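Imprimir | Enviar por e-mail

Tecnologia › Robôs e automação

Passei a manhã a ensinar um robô a abrir uma porta (e saí de lá com dores nos ombros)

Sáb. 4 março

Quando me convidaram para experimentar a nova sala de demonstrações da Urnska, imaginei um joystick e uns botões. Enganei-me redondamente! Deram-me dois comandos, um para cada mão, puseram-me diante de um ecrã e disseram: agora os braços são seus.

A ideia é simples de explicar e bem chata de fazer. A pessoa conduz o robô à distância, dentro de uma casa simulada, e tudo o que faz fica gravado: cada movimento do pulso, cada aperto da garra, cada hesitação (e eu tive muitas). Depois essas gravações servem para treinar o programa que há de fazer a mesma tarefa sozinho. A Urnska quer juntar 80 demonstrações por tarefa até agosto, e para isso anda a chamar gente de fora, sem experiência nenhuma. Eu encaixava perfeitamente no perfil.

O programa de comando chama-se Skudex e demora uns minutos a entrar-nos no corpo. O braço do robô não é o nosso braço, dobra noutros sítios, e a tentação é esticar a mão como quem vai ao frigorífico buscar leite. Não dá. É preciso chegar devagar, rodar o pulso antes de tempo e só então fechar a garra. Na minha primeira tentativa passei ao lado do puxador umas quantas vezes e acabei a dar um encontrão na parede virtual — o técnico riu-se, e com razão.

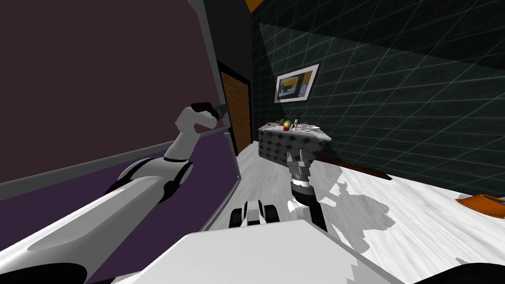

O que mais me custou foi lembrar-me de que tinha um segundo braço. Enquanto me concentrava num, o outro ficava para ali espetado, esquecido, e às vezes lá ia ele de passeio porque eu tinha mexido a mão esquerda sem dar conta. Explicaram-me que isso também fica na gravação e que o robô pode muito bem aprender os nossos disparates. Por isso as tentativas más vão para o lixo. Das 23 que fiz, aproveitaram 7, e disseram-me que para estreante não é vergonha nenhuma.

A outra tarefa do dia era pegar numa maçã e pousá-la num prato. Parece coisa de criança, não é? Pois experimentem fazê-lo sem sentir nada nos dedos! Sem tato, só nos resta olhar para o ecrã e adivinhar se a garra já está à altura certa. Ao fim de algum tempo dei por mim a suster a respiração em cada aproximação.

Perguntei por que razão não se grava tudo com um robô a sério. A resposta foi o preço, claro, mas também a paciência: na simulação carrega-se num botão e a casa volta ao princípio, com tudo arrumado. As gravações feitas à mão numa máquina verdadeira, em que se agarra no braço e se leva até ao sítio, vêm na fase seguinte, com a Vestergaard, que cede o espaço em Dralau.

As sessões abertas ao público continuam durante o mês, em grupos de quatro pessoas, com inscrição prévia na receção. Levem roupa confortável e façam uma pausa a meio — eu não fiz e ainda me queixo do ombro direito.

Imprimir | Enviar por e-mail

Notícias relacionadas
Dralau recebe oficina de robótica para escolas
Vestergaard abre candidaturas a estágios de verão
Skudex: o que muda na nova versão
Braços robóticos em casa: ainda falta muito?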